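Cikura Bag Listings

Product records for packaging bags, Nakpan release 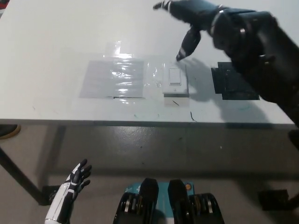 Contents

The set holds 1,000 product records from bag makers and resellers in Drornham and Mundovley. Each record is one row in a tab-separated file with these fields: item code, bag type, fabric weight, handle style, print method, minimum order.

Known problems

Fabric weight is missing in 88 records. Handle style was typed by hand, so "loop" and "soft loop" both occur and have not been merged. Minimum order is given in pieces except for rice bags, where two sellers quote bales. Prices were removed in November.

Loading

Files are UTF-8 with a header row. Read item codes as text or leading zeros will be lost. The four split files share the same column order.

Upkeep

Send corrections to Rattana Petchrat with the item code and the field name.

Comments

mtl_88: Is jute included or only non woven?

R. Petchrat: Non woven and cotton. Jute is a separate file, not released yet.

pk: Column 5 has trailing spaces in the second split.

Contact | © Cikura | Back to top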